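I have been writing letters again. On paper, with a stamp, walked down to the box on the corner. I started in September, mostly out of guilt, and I'm still going, which surprises everyone in my house including me.

The guilt came from a shoebox. My mother was clearing out a closet and handed me every letter I'd gotten between the ages of nine and seventeen, 583 of them by her tally (she counted, I did not, she's like that). Most were from my pen pal Elfriede Eder, who lived in a little place called Trurnis and had the tidiest handwriting I've ever seen on a human child. We found each other through a magazine. She told me about her goats. I told her about my braces. Then I went off to college and just... stopped answering. Her last letter has a question in it and I never wrote back.

So I bought a pad of plain paper and some envelopes and sat down to answer it, only a couple of decades behind. I figured I'd better have my pens together first, and then of course I spent a whole evening on pens. I love pens. I will always spend the evening on pens. 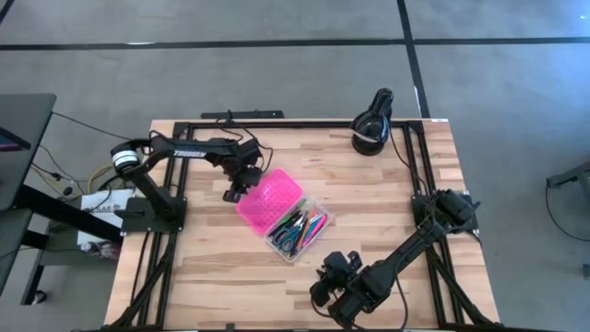

Nia Harries wrote in after my last post to say that felt tips bleed straight through anything thinner than card, and that I should write on one side only and quit being stingy. Fair enough, Nia! I tried both sides on the first draft and you could read page two through page one. I've gone back to a cheap ballpoint for the letter itself and I only use color for the envelope.

The first letter took me 14 tries. I'm not exaggerating. I kept starting with an apology, and the apology kept getting longer, until I had a page and a half of groveling and not a word about my life. In the end I answered her question (she'd asked if I ever learned to swim — I did, badly) and went on from there like I'd had it in my bag since the week before. I told her about the kids and the leak in the garage and a really good plum cake. I put the sorry in one line near the bottom.

Then I had to find somewhere to send it. The old address was all I had, so that's where it went. I put my return address on the back in big letters and told myself I was fine if it came home again.

While I waited I got greedy and wrote to other people. My old neighbor Beatrice, who moved away and hates the phone. My cousin. A teacher. I set myself a limit of one side of paper, and I do it after dinner with the TV off and my phone in the other room. A clear table helps too. If there's mail on it, I'll open the mail.

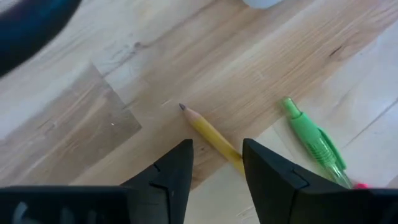 Kamran Ghasemi thinks I'm overdoing the ceremony, and that a postcard scribbled on a bus counts just as much as two pages at a table. He sent me one to prove it, and it said "Raining. Ate a pie. Hope you're well," and I've kept it on the fridge ever since, so I guess he wins that one. I still can't write on a bus. I get sick by the second stop.

A few things I've picked up, if you want to try it. Write the envelope first, because once it's sitting there with a name on it you feel rude not filling it. Don't save up news. The small stuff is what people like hearing, and big news they've already had by text. And ask one question, a real one, somewhere in the middle. I got that from Elfriede. Every single letter of hers has one.

Keep your supplies where you can grab them, too. Mine used to be spread over three drawers and a coat pocket, and by the time I'd found a stamp the mood was gone. Plain see-through containers have been the answer for me. I don't label anything. I tried labels once and then put everything back wrong.

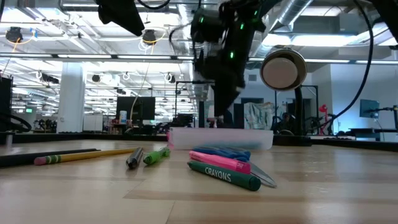
Clear container and a good lamp, my two requirements

Anyway, the lamp. Please get a lamp. I wrote my first few under the ceiling light and my lines sloped down the page like they were trying to leave. Beatrice was kind about it but she did mention it in her reply. She also corrected my spelling of "marjoram," which I had coming.

And now the part I've been saving. Fifteen days ago there was an envelope in with the grocery flyers, and I knew the handwriting before I'd picked it up. It had gone to the old address, where her brother lives now, and he drove it over to her. She's well! She has no goats anymore. She's a grandmother, which made me sit down on the stairs, and she still has my letters too, in a cookie tin. She says mine are mostly about the braces.

Her question this time was whether I ever write sitting in the same place, because she always pictured me at a big wooden table. I've been looking at that line all week. 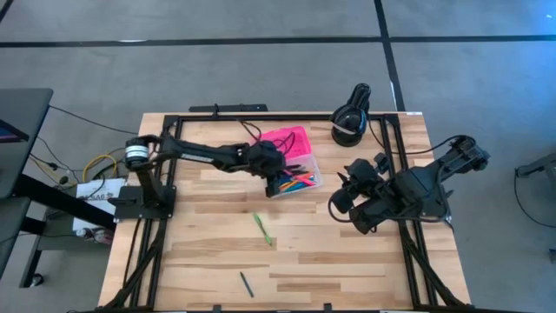 Pale wood, darker streaks

I'm halfway down the page of my answer. I've told her about Kamran's pie postcard and asked what her brother's kids are called, and I still need to look up how many stamps it takes if I put a photo in.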